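Okay, thread time. I've been putting off replacing my loppers for 6 years and last month the old pair finally quit on me, halfway through a lilac branch. So let's talk loppers (and pruners, a little).

1/ What I had: a bypass pair from a yard sale, handles wrapped in bike tape. Loved them. The pivot bolt stripped and I could not find one to fit, and believe me I tried every drawer in the garage plus the hardware store twice.

2/ What I bought: the Darnness ratchet loppers, 85 bucks. Yes, I know! I stood in the aisle at Witlow for a good long while holding them. Then I went home, read reviews until midnight, and ordered them anyway.

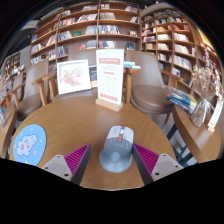

3/ A reply already, from Zistwood Garden Swap: ratchets are slow, and on green wood you'll wish you had plain bypass blades with longer handles. Fair point! On thin stuff I do find myself pumping the handles when one squeeze would do. But my wrists are bad in the mornings and the ratchet lets me stop partway through a cut and rest, so I'm sticking with it for the thick branches.

4/ First real job was the old forsythia by the fence. I took out the oldest canes right down at the ground, maybe a third of the shrub, and it went way faster than I figured. The dead stuff in the middle was the hard part, you have to sort of crawl in there. Wear long sleeves. I didn't.

5/ Somebody is going to ask about sharpening. I use a little diamond file, flat side of the blade left alone, just the bevel, same direction every stroke. Then a drop of oil on the pivot and wipe off the extra. I do this on Friday nights with a podcast on and it's kind of my favorite chore now??

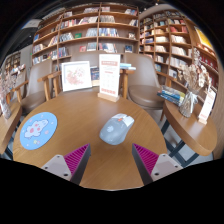
6/ Pruners! I kept my old Ouellet ones with the red grips. The spring pops out if you drop them on concrete (ask me how I know) but it goes right back in, and they still cut rose stems clean. If yours are crushing the stem, try tightening the center nut a quarter turn before you go buy new ones.

7/ Things I'd skip: the leather holster, it's stiff and it pokes you when you kneel. Also the telescoping handles. I tried a neighbor's and they kept sliding in on me mid-cut.

8/ Next up is the apple tree, which I'm a bit scared of, and I want it done before the buds open in March. If you've got a pole saw you like, tell me which one, and whether it's too heavy to hold overhead for more than a minute or two.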